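Hooded sweatshirt

A hooded sweatshirt, or hoodie, is a pullover or zipped top with a hood sewn to the neckline. Most are knitted from cotton or a mix of cotton and polyester, with the inner face brushed to make it soft. Many have a drawstring and a single front pocket open at both ends.

Fabric is graded by weight. A light summer hoodie may use cloth of 238 grams per square metre, and winter ones are a good deal heavier. The hood is usually cut from 2 side panels, sometimes with a strip between them, and lined in the same cloth or in thin jersey. Ribbed bands at the cuffs and hem contain a little elastic yarn so that they spring back.

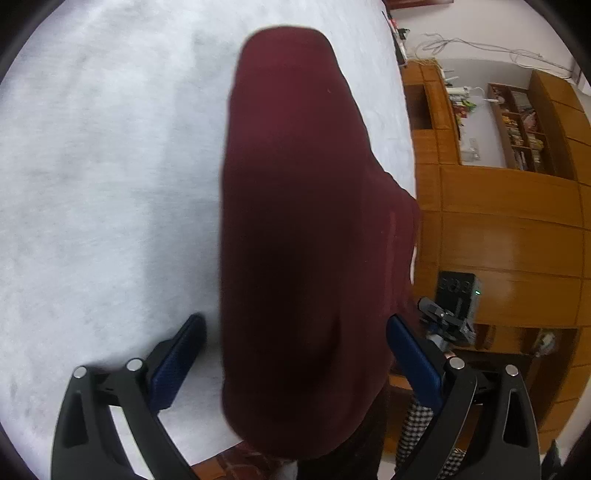
Why do hoodies go rough on the inside? The brushed fibres mat together with wear, and hot washing and tumble drying speed this up.

Care labels commonly give a wash at 30 degrees, inside out. Cotton versions can shrink in the first few washes, mostly in length, unless the cloth was pre-shrunk at the mill. Dark reds and blues should be kept apart from pale items at first, as loose dye may run.

In Treasa McGrath's pattern book for the Sheehan knitwear school, the hood takes up to 20 per cent of the cloth in an adult size. See also: Jersey (fabric), Tracksuit, Anorak.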